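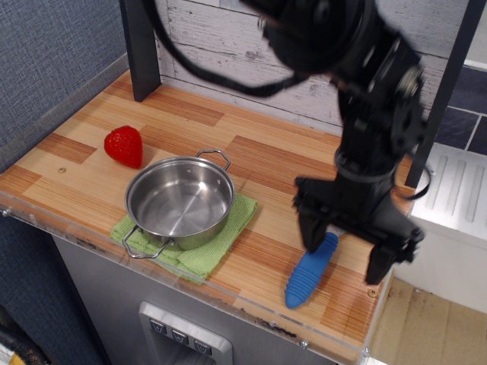 Week 6 notes: From a grasp pose to a grasp

Welcome back, everybody, and thank you for the lively argument about quaternions last time (I'm still getting emails!). Today we leave the perception half of the course and start on the part where the arm has to go and do something about what it perceived.

1. What the planner gets

By the time the planner wakes up, perception has handed it a point cloud and a list of candidate grasps. Look at the blue ridged toy under the open gripper. It's long, it lies diagonally on the counter, and the fingers want to close across its short side. So the position of the grasp is only half the story, and the yaw of the wrist matters every bit as much. Taner Dağdelen's scoring script, which you'll find in the Enska folder, ranked 306 candidates for an object of this shape and threw out all but 21. Please read his comments in the code, they're better than my slides.

2. The pregrasp pose

We almost never plan straight to the grasp. We plan to a pose a little way above it, with the fingers open, and then come down in a straight line at low speed. In Urska that's two separate calls, plan_free and plan_linear, and mixing them up is the most common mistake I see in the homework.

3. Neighbors

The steel pot is the troublemaker here. Its shiny inside gives depth cameras a lot of grief, and those wire loop handles are thin enough to vanish from a coarse collision map altogether. Kusum Nautiyal's suggestion, which I've come to like very much, is to wrap the whole pot, handles and all, in one generous box and let the planner keep clear of that. The cloth under it can be left as part of the counter for now; we'll come back to soft things in April.

For next time

Read the Shukla handout up to the section on time scaling. Then run the planner with the box and again without it, and bring both plots along.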